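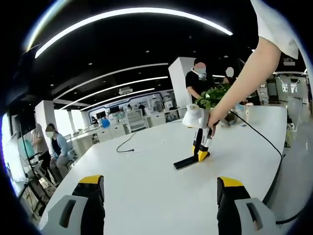 Sallero library to close for new heating in August

By Fabrice Guérin
Tuesday, 4:15 p.m.
2 min read

The public library in Sallero will be closed for most of August while workers replace the old heating system, the town said on Tuesday. Readers may keep the books they have at home until the building opens again, and no late fees will be charged during this time.

The boiler in the basement is 51 years old. Last winter it stopped on several mornings, and the reading room had to open late. The staff moved the children's story hour to the school in Pawłowska Street, where it stayed until spring.

The work was given to Catotell, a building company from the next valley. It will put in a new boiler, change the pipes on the ground floor and close the gaps around the windows on the north side. The upper floor received new pipes some years ago and will need only a short check.

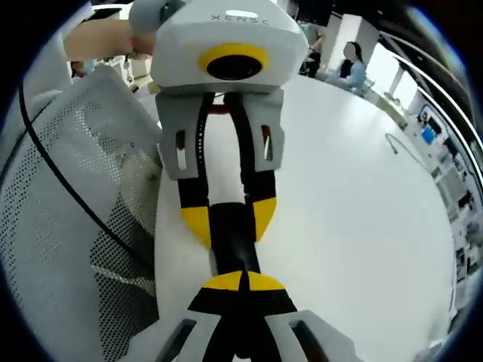
Can people still borrow books while the library is closed?

A small selection will be available at the Vustance community hall, on weekday afternoons from two to six. Some 3,000 books will be moved there, most of them novels, travel guides and books for children. Other titles can be ordered by phone and collected at the same place after two working days.

The newspapers will also go to the hall, but the public computers will not, because the hall does not have enough sockets for them. People who need to print a form are asked to go to the front desk of the town office — printing there will be free for up to 30 pages.

Parking near the library will be more difficult than usual. Trucks will use the small square behind the building from seven in the morning, and the bicycle stands will be moved across the street. The bus stop stays where it is.
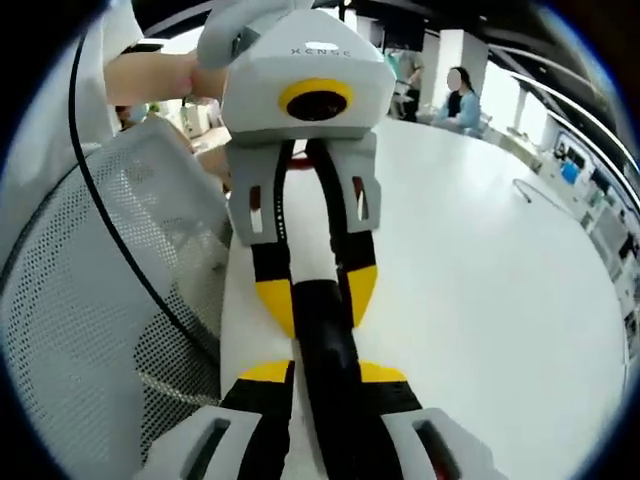

Longer hours in the fall

When the library opens again, it will stay open until eight in the evening on two days of the week. Many students and people who work in shops had asked for this in a survey last year. The town has not yet decided which days, but it wants to publish them before the closing begins.

The reading room will also change a little. There will be 60 seats, and the long tables near the entrance will be moved to the back, where there is less noise from the street.
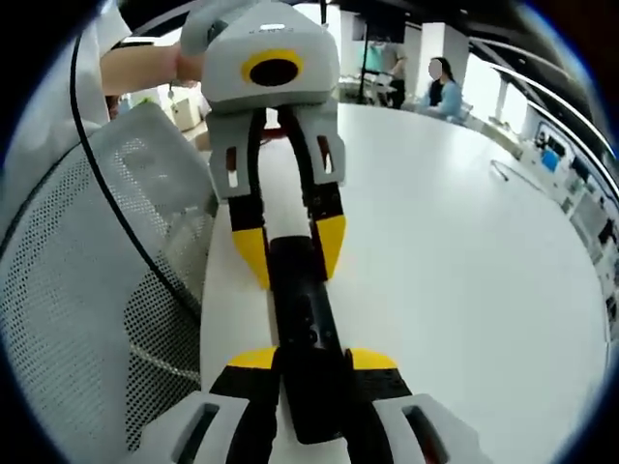 The old wooden chairs will be repaired and used again, and those which are too damaged will be sold at the fall market. The money from the sale will go to the children's section, which needs new picture books and a better carpet.

Books can be returned at any time through the metal box next to the side door. It will be emptied every morning, also during the work.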